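Irkov issues lockout rules for two-arm work cells

Jurkumance, 13/04/2024. Irkov has published a shop standard for lockout on bench-mounted robot arms. It applies to all 28 cells at the Jurkumance plant and takes effect in December.

Each red padlock carries a "PROPERTY OF" label, and the name lines must be filled in before the lock goes on a disconnect. Keys stay with the person named.

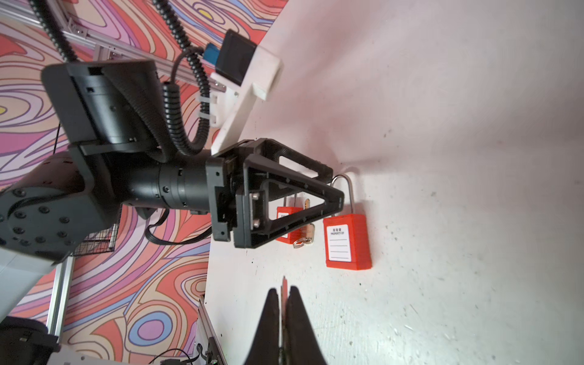
What changes

Both arms in a cell are now locked out together. Cable ties and camera brackets are checked every 7 days. Drilline cells follow the same rules.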